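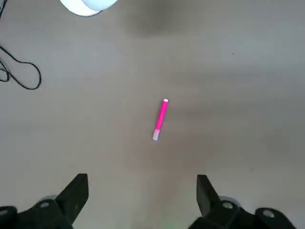
How Do You Take Care of a Robot Hand?

Your own hand needs care. You wash it, you cut the nails, and if you hurt a finger you put a bandage on it. A robot hand needs care too, but a different kind. At the Woresano workshop, Kaede Oda looks after one robot arm and its hand. The children who visit call the arm Sosach, and now the adults also use this name.

A hand with two fingers

The hand of a robot is called a gripper. Sosach has a gripper with only two fingers. They are black, and they get thin at the top, like a wedge of cheese. When the fingers are open, there is a wide gap between them. A thing goes into the gap, the fingers close, and the thing is held.

Two fingers are enough for many jobs. Try it at home with your thumb and one other finger. You can pick up a highlighter, an eraser or a sock. Tying a shoe is much harder!

An eye near the hand

Your eyes are in your head, quite far from your hands. Sosach has a small camera close to the gripper. When the arm points down, the camera looks straight down at the table, and it sees the tips of its own fingers also. This helps the robot to know where the fingers are compared with the pink highlighter it should pick up.

If there is dust on the camera, the picture becomes cloudy. Kaede cleans the glass with a soft, dry cloth. She never uses her T-shirt, although she told me that she did it once, in her first month.

The morning check

Every morning, before the children come, Kaede and her helper Tatsuya Amano check the robot. It takes 15 minutes.

First they press the big stop button and turn off the power. Nobody may put a hand near the gripper while the power is on. A robot doesn't feel that your finger is in the way.

Then Tatsuya wipes the black fingers. Small bits of dirt make them slippery, and a highlighter is already smooth and round, so it can slide away easily.

After this he looks at the joints. A joint is a place where something bends, like your knee. He moves each finger slowly by hand and listens. A good joint is quiet. If he hears a click, a screw could be loose, and he writes it in the notebook.

Last, they look at the cables. A cable must have enough length to move with the arm, but it must not get caught. In April one cable was pulled out of its plug, and Sosach stopped in the middle of a job. The repair was only to push the plug back in. Finding the problem took the whole afternoon.

Teaching the hand where it is

When the power is on again, the gripper opens as wide as it can and then closes fully. In this way the robot learns again what is "open" and what is "closed". The workshop people call this calibration. It is a long word, and you can say "setting to zero" if you like it better.

Now comes the test. Tatsuya puts a highlighter on the table, a little crooked, because things on a real table are almost never straight. The gripper has to turn until its fingers fit on both sides of the barrel. Then it closes gently. If it squeezes too much, the plastic can crack. If it squeezes too little, the highlighter falls.

The robot counts each time the gripper closes. On the day I visited, the counter showed 2648. Kaede plans to change the finger tips when they are worn, and she keeps 2 new ones in a drawer.

Words to remember

Gripper: the hand of a robot.
Joint: a place where a part can bend or turn.
Calibration: showing a machine where its zero is.
Worn: made thin or smooth by much use.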